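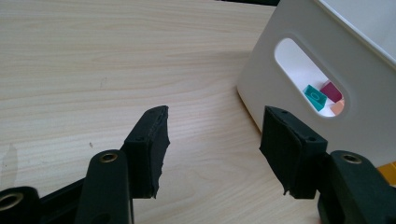

収納用品の通販を手がけるPruleckは5月24日(月)、家庭向けの片づけ用品シリーズ「Nenik」を8月に全国で発売すると発表した。全6種で、同社の発表文は「置くだけで机の上が片づく」とうたう。ただ、明るい色の木の天板に白いプラスチックの収納箱を置けば、そのぶん天板の場所は減る。側面に楕円形の持ち手穴が開いた箱は昔から量販店の棚に並んでおり、形だけを見て新しいと感じる人は多くないだろう。

発表文が根拠に挙げるのは、172世帯を対象にした自社のモニター調査だ。回答者の80%が「机が使いやすくなった」と答えたという。もっとも、モニターには製品が無償で配られていた。箱を使わずに不要品を捨てただけの世帯との比較はなく、調査期間も公表されていない。本紙が設問の文面を求めたところ、広報担当は「社内資料のため出せない」と回答した。

開発を監修した整理収納アドバイザーのUliana Melnychuk氏は、取材に「箱は物の住所を決める道具です。中身を減らす作業は別に必要になります」と話した。発表文にこの後半部分は載っていない。同氏によれば、机の上に置く箱は一つまでにし、週に一度は中身を全部出すのが望ましいという。そこまでできる家庭なら、箱がなくても机は片づいていそうなものだ。

競合のNalexも昨年、よく似た白い箱を「散らからない机」の宣伝文句で売り出したが、現在は商品ページからその文言が消えている。理由について同社は「表現の見直し」とだけ説明する。1956年創業の家庭用品店Hrynyshynの店主は「箱を買いに来るお客さんは、たいてい前にも箱を買っている」と言う。同店ではNenikの取り扱いを決めていない。

Pruleckは価格を7月中に公表するとしている。単品で買えるのか、全種セットのみの販売になるのかも、現時点では明らかにしていない。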